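Reports > Community Health Grants > Bradton > Progress report

Pelvic Floor Classes and Continence Advice in Bradton: Progress Report to the Mutholm Fund 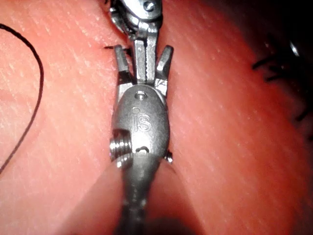
BRADTON, 03/09/2021

Dear Karim Sayegh and everyone at the Fund,

Thank you for your patience while we pulled this together, and thank you again for backing us at a time when plenty of other people changed the subject as soon as they heard what we do! It has been a good stretch for the project, with a couple of bumps I want to tell you about as well.

The evening class is full, and we have 11 women and men on the waiting list for the next one. We moved it out of the clinic and into the old Zoubi building on the square (the cornerstone says 1828, and the heating feels about as old), and people seem so much happier walking in there than sitting under a sign with the word "continence" on it. Svyatoslav Tymoshchuk leads the exercises and has a lovely, unhurried way of explaining which muscles to squeeze and which to leave alone. He now keeps the last part of each class free for private chats, and those chats are where most of the referrals to the family doctor come from.

We have also rewritten the take-home booklet. The first version was too wordy, I'm afraid, and that was my doing. The new one has the bladder diary in the middle pages, where it can be pulled out, and a short section on coffee, tea and fizzy drinks that got a good deal of groaning in class.

Now for the bumps. The Hitix reminder service, which was meant to text people about their daily exercises, was set up late and sent two of the messages in the middle of the night. We have paused it until the times can be fixed and are phoning people ourselves for now, so that budget line is underspent. I would love to talk with you about moving what is left to bus fares. We also have four home visits still to catch up on, all for people who look after a husband or wife and can't easily get out.

A men's group is next on our list. Several husbands have asked, usually by way of their wives, and Svyatoslav would like to begin it in October if the room is free. I'll send the attendance sheets and receipts separately, and you would be very welcome to come and sit in on a class. Bring a sweater.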